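Le goûter de l'après-midi — galerie

Depuis avril, la salle commune du gîte Skellance propose un goûter en libre-service à partir de 16 h. Cette page rassemble les photos de la table et quelques renseignements pour les groupes qui préparent leur séjour.

Le principe n'a pas changé depuis l'an dernier. Chacun prend ce qu'il veut, un ou deux sachets par personne, et les emballages vont dans la poubelle jaune près de la porte. Tout est emballé individuellement, ce qui évite les boîtes ouvertes et les gâteaux rassis du lendemain. Les boissons chaudes restent à la cuisine, à côté de l'évier.

Les produits viennent de l'épicerie Trurel, qui livre le jeudi par cartons de 24. On y trouve du salé, du sucré et pas mal de spécialités asiatiques : noix de ginkgo grillées, petits pois croquants, galettes. Le choix varie d'une livraison à l'autre, et les pois partent en général les premiers. Les personnes allergiques sont priées de lire les étiquettes — une partie des textes est en chinois, et la traduction est affichée sur le réfrigérateur quand l'épicerie nous la fournit.

La nappe en plastique à carreaux est là depuis l'ouverture de la salle. Elle se nettoie à l'éponge, sans produit abrasif. Merci de ne pas y poser de casserole ni de théière brûlante.

Les photos de la salle Powell et du jardin se trouvent dans les deux galeries suivantes. Pour réserver la grande table, s'adresser à l'accueil avant midi.

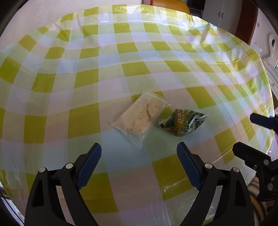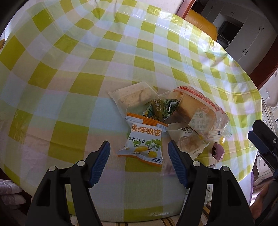
Goûter sur la nappe à carreaux. Sur la seconde photo, le sachet orange et blanc de noix de ginkgo grillées (香酥银杏), devant un sachet vert à motif de petits pois.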